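Skindmont Reading Room Loans Dataset

Overview

The dataset records loans made by the four reading rooms of the Skindmont library service: Lodeo, Baudry, Itier and the central building. It holds 3258 loan records covering 1486 titles. It is issued for teaching and for local history research, and is revised each April.

Each row describes one loan. The fields are loan number, title, author, reading room, month of issue, month of return and a condition note made at the desk. Readers' names and card numbers were removed before the files left the library.

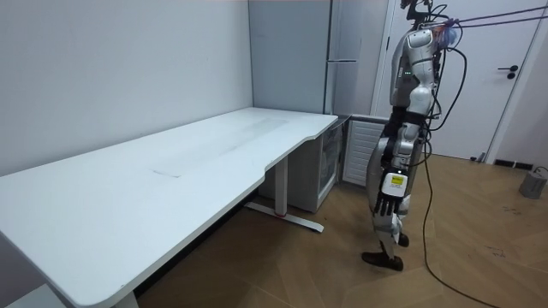
Sources and preparation

Records from Baudry and Itier were exported from the present catalogue. Those from Lodeo were typed from paper slips, 624 in total, and checked against the shelf list by a second reader. Spelling of authors' names follows the central catalogue — earlier forms are kept in the column name_as_written.

Known gaps

The return month is missing from 554 records. A blank should not be read as a lost book, as Lodeo did not stamp returns on Saturday mornings. Renewals at Itier appear as new loans and will inflate any simple tally by title. Condition notes vary a good deal between rooms and should not be compared without care.

Files

loans.csv — all loan records
titles.csv — one row per title
rooms.csv — room codes and opening hours
changes.txt — corrections made with each revision

Use and contact

The files may be copied and adapted provided that the Skindmont library service is named as the source. Corrections should be sent to Lachlan Hinds, Records Officer, quoting the loan number.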